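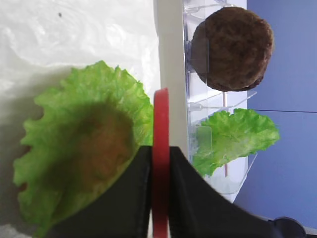 クレルタレッティの規約を読む

9月に入ってから、夜に少しずつクレルタレッティ広域連合(Cleltaletti)の規約を訳しながら読んでいる。仕事とは関係がない。以前、連合の旅券のような住民手帳を古書市で買ったのがきっかけで、それ以来、資料が手に入ると読むようになった。今回は規約の本文と附属書がまとまった冊子を取り寄せることができたので、気になったところを書いておく。

連合の加盟自治体は18ある。海側に大きいところが固まっていて、山側は小さい。山側でいちばん小さいペイショト(Peixoto)の人口は568人である。海側のトラムナ(Tramuna)は港のある町で、連合の事務局もここに置かれている。もうひとつ、内陸にザセニコ(Zasenico)という市場町があり、こちらには調停委員会がある。規約を読むうえでは、とりあえずこの三つの位置関係だけ頭に入れておけば困らない。

前文は短い。加盟自治体が水、道路、市場の三つについて共同で事に当たる、と書いてあるだけで、理念のようなことはほとんど出てこない。こういう文書の前文はたいてい長くて、歴史的な絆とか、父祖の遺志とかが並ぶものだと思っていたので、少し拍子抜けした。附属書に収められた起草時の議事録を見ると、最初の案には長い前文がついていたらしい。山側の代表が、隣の谷との戦いに触れた一文を削るよう求め、海側の代表がそれなら港の由来の一文も削ると言い、削り合っているうちに今の長さになった。議事録では前文だけで何日分も続いている。

第2条は議席の規定で、ここがいちばん面白かった。総会では各自治体が1票ずつ持つ。人口は関係ない。ペイショトもトラムナも同じ1票である。ただし予算と分担金の議決だけは別で、分担金の額に応じて票に重みがつく。つまり同じ日の同じ会議で、議題によって票の数え方が変わる。議長はそのたびに「第一の数え方による」「第二の数え方による」と宣言しなければならず、宣言を忘れた議決は無効になる。

実際に無効になった例が附属書に一つ載っている。橋の補修をめぐる議決で、議長は工事の可否を問うつもりで第一の数え方を宣言したが、議案の末尾に分担金の増額が書き込まれていた。海側がこれを問題にして、ザセニコの調停委員会に持ち込んだ。委員会の結論は、議案を二つに分けてやり直せ、というものだった。やり直した結果は、工事は可決、増額は否決である。可決されたが金がない状態がしばらく続き、その間の橋がどうなっていたのかは書いていない。気になるが、この冊子からはわからない。

異議申し立ての期間は60日と決められている。起算点が議決の日なのか、議決書が各自治体に届いた日なのかで、過去に何度ももめている。山側には冬に道が閉じるところがあり、届くのが遅い。今の条文では「役場の掲示板に貼り出された日の翌日から」となっていて、貼り出した日を書記が台帳につけることになっている。掲示板という言葉には定義までついている。屋外にあり、夜間も読めること。電子掲示でもよいのかどうかは、今の版では触れられていない。

言語についての条も読んだ。公用語は二つで、規約の正文はどちらの言語でも等しく有効とされる。よくある書き方だが、食い違いがあった場合の扱いが少し変わっている。ふつうは条約の趣旨に照らして解釈するとか、第三の言語によるとか書くところを、この規約では「小さい方の自治体に負担の少ない読み方による」としている。小さい方というのは当事者のうち人口の少ない方を指す。人口がほぼ同じだったらどうするのだろうと思って注釈を探したら、直近の人口台帳による、同数の場合は調停委員会が決める、とちゃんと書いてあった。

訳していて困ったのは、事務局の長を指す言葉である。直訳すると「鍵を預かる者」になる。文書庫の鍵のことで、もともとは本当に鍵の管理だけをする役だったという。今は職員の任免や会計の監督までしているので、日本語にするなら事務局長でかまわないと思う。ただ、規約の別の条に、この役にある者が辞めるときは総会の場で鍵を返す、とあって、そこだけ事務局長では座りが悪い。結局、初出で「鍵預かり(事務局長)」とし、あとは事務局長で通した。読み返すとまだ迷う。

議長職は持ち回りで、順番は加盟した順ではなく、川の上流から下流に向かって回る。川沿いにない自治体は、最も近い支流の合流点で数える。地図を広げて確かめてみたところ、この数え方だとペイショトのすぐ次がザセニコになり、トラムナは最後になる。トラムナは事務局を持っているので、議長まで早く回ってくるのを避ける意味もあったのかもしれない。これは私の想像で、議事録にはそういう発言は見当たらなかった。任期は1年で、再任はない。病気などで議長が務められないときは、一つ下流の自治体が代わる。最下流のトラムナの場合だけは、最上流に戻る。

脱退の規定もある。脱退したい自治体は、まず住民の集会で決め、それから総会に通知する。通知しても分担金の支払いはその年度の終わりまで続く。水についての取り決めだけは、脱退した後も効力が残るとされている。上流の自治体が抜けて水を止めるようなことがあっては困るからで、この一条のために規約全体があるようなものだ、と注釈の筆者は書いている。言いすぎのような気もするが、水の附属書の厚さを見ると、そう言いたくなるのもわかる。冊子の半分近くが取水口の位置と季節ごとの水位の表で占められている。

これまでに脱退の通知が出されたことは一度ある。どの自治体かは伏せられていて、通知は年度の終わる前に取り下げられた。取り下げについては規約に定めがなかったため、総会は「通知はなかったものとみなす」という議決をして処理した。その議決が第一の数え方だったのか第二の数え方だったのか、附属書の写しでは宣言の部分が薄くて読めない。分担金に関わるともいえるし、関わらないともいえる。もし宣言がなかったとすれば、先ほどの規則では取り下げ自体が無効になるはずで、そうなるとその自治体は今も加盟しているのかどうか怪しくなる。たぶん誰も問題にしていないのだろう。

改正の手続きは思ったより軽かった。総会を二回続けて通ればよく、住民投票はいらない。二回の総会の間は一つ季節を挟むこと、とだけ書いてある。季節の区切りは水の附属書の表による。だから規約の本文を改正するときにも、水位の表を開いて日取りを決めることになる。表は月ごとではなく、雪解け、渇水、秋雨、凍結の四つに分かれていて、欄外に自治体ごとの細かい違いが書き込まれている。この欄外の字が小さく、訳すのにいちばん時間がかかった。

細かい話ばかりになったが、もう一つだけ。総会の席次は、その年の議長の自治体から見て下流に向かって時計回りに座る。議長が代わるたびに全員の席が一つずつずれる。隣に座る相手は変わらない。ペイショトの代表の隣は、何年たってもザセニコの代表である。

訳は本文が終わって、附属書が三分の一ほど残っている。取水口の表はそのまま数字を写すだけなので後回しにして、先に調停委員会の手続規則をやるつもりでいる。こちらは用語が本文と揃っていないところがあり、同じ「代表」に二通りの語が使われている。使い分けがあるのか、書いた人が違うだけなのか、もう少し読んでみないと判断できない。

住民手帳の方は表紙の糊がはがれてきたので、薄い紙で裏打ちをした。中の記入欄は最初の二頁しか使われておらず、残りは白いままになっている。規約の抜粋が巻末に刷られていて、今回の冊子と照らし合わせると、異議申し立ての起算点が古い条文のままだった。改正前に発行されたものということになる。改正の年がわかれば手帳の時期も絞れるので、次に資料を頼むときに、改正の議決書も一緒に問い合わせてみる。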